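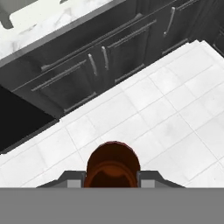

To: the Stotness kitchen and home list
Subject: Re: stone or no stone?
Time: 9:40 pm

> We're finally redoing the kitchen and I keep going back and forth on
> the counters. I love white marble but everyone at work says I'll be
> sorry the first time somebody cuts a lemon on it. Is it really that
> bad? And does the sealer do anything, or is it just something the
> stone yard sells you on the way out? We cook a lot, we have kids, and
> I am not a person who wipes things up right away.

Oh, I have opinions on this one! We put marble in six years back, after the flood, and I'd do it again tomorrow, but I did go through a pretty sulky first winter with it.

Your coworkers are right about the lemon. Lemon, vinegar, tomato, wine, most of the bathroom cleaners, they all eat into the surface a little and leave a dull spot. That's etching, and the sealer won't stop it. What the sealer does is slow down stains (oil, coffee, beets, that sort of thing) so you've got some time to get to them with a rag. I didn't understand there was a difference until I'd already sealed mine twice and was mad at the can.

If you have a choice of finish, get honed. Polished looks wonderful in the showroom and then every ring shows when the light comes in low. Ours is honed and by now the dull spots have pretty much run together. My sister-in-law calls it patina. I call it the place where we make salad dressing.

Go pick your own slab, too. I drove out to Firnard for mine and I'm so glad I did, the one they'd set aside for me had hardly any gray in it and I wanted the busy kind. Lots of veining hides a lot of crumbs. 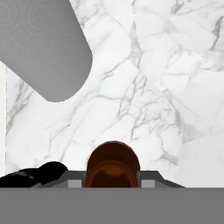
White with gray veins, busy in some spots and nearly plain in others.

Run your fingernail across any vein you're not sure of. If it catches, ask the yard whether it's been filled, and try to keep it away from the sink cutout. Ask where the seams will fall before anybody cuts anything. I forgot, and mine lands right next to the stove where I look at it every day of my life.

On money: Nechyporuk quoted me 2000 for the slab and the cutting, and then 356 more for the sink cutout and edges, which I hadn't budgeted for at all. The other place wanted 900 less but they wouldn't let me see the stone first, so no thanks. That was a small kitchen and it was years ago, so get your own numbers.

I copied out the care part from the old club newsletter (we called it the Miser, for reasons you can guess) and stuck it on the end here. I still go by it. 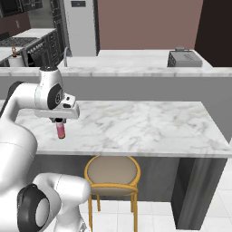
The Miser, No. 2

Caring for light stone. Wash with warm water and a drop of dish soap, then rinse and dry with an old towel. Skip anything gritty. Keep trays under oil bottles and anything else that drips. For an oily stain, mix baking soda and water to a thick paste, spread it on, cover with plastic wrap and leave it overnight. Wipe off and look again once the stone is dry. You may have to repeat it. To check your sealer, leave a spoonful of water on the counter for ten minutes. If the stone darkens under it, time to reseal.

Ten minutes, really, set a timer. And if you go look at slabs in June, bring water, the Firnard yard has no shade whatsoever.

Let us know what you pick!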